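Vanity table

A vanity table, also called a dressing table or simply a vanity, is a small table with a mirror, used while sitting down to do hair, makeup and other grooming. Most have at least one drawer.

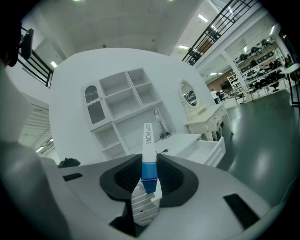 Vanity tables are usually grouped with bedroom furniture, though they are also placed in dressing rooms, wide hallways and large bathrooms. The word "vanity" is used in the United States for a bathroom sink cabinet as well, and stores often list the two under separate headings to avoid mix-ups.

Form

The basic parts are a flat top, a set of legs or a pedestal on each side, one or more drawers and a mirror. The mirror may be fixed to the back of the table, hung on the wall behind it, or set on a stand so that it can be tilted. Oval and round mirrors are common on older styles and on modern pieces made to look old. Three-part folding mirrors, which let the user see the sides of the head, were popular for much of the twentieth century.

Legs vary with the style. Carved or curved legs are typical of French-inspired furniture, while plain tapered legs are found on mid-century pieces. White paint is a frequent finish for both the table and the mirror frame, and sets sold for children's and teenagers' rooms are very often all white.

Storage

A shallow drawer under the top is the usual place for brushes, combs and cosmetics. Wider tables may have a center drawer with smaller ones at the sides. Some drawers are fitted with dividers or a felt lining. A drawer that pulls out toward the sitter needs clear floor space in front, so the stool is normally made low enough to slide under the table.

Where there is little drawer space, a vanity is often paired with nearby wall storage. Open cubbies hold baskets, bottles and books, and a small cabinet with a door keeps other things out of the dust. A desk with shelves over it can stand beside the vanity in the same finish - a common arrangement in rooms used for both homework and dressing.

Lighting

Light from the front or from both sides of the mirror gives fewer shadows on the face than light from the ceiling. A small desk lamp can be used if the table has no built-in lights. Its cord is generally run behind the table, clear of the drawers.

The Wustdale pattern

The Wustdale vanity was a design by Leonie Pearce, sold by the furniture maker Furnano. It had an oval mirror and a single drawer, and came in two widths. The narrow version was dropped after 19 months. In her guide to bedroom furniture, Bronwyn Treloar describes the pattern as "a dressing table for people with one drawer's worth of things." A matching stool was sold separately, and a later run added 6 small dividers to the drawer. Replacement mirrors were offered for up to 8 years after purchase.

See also

Bedroom furniture
Cubby shelf
Lowboy
Washstand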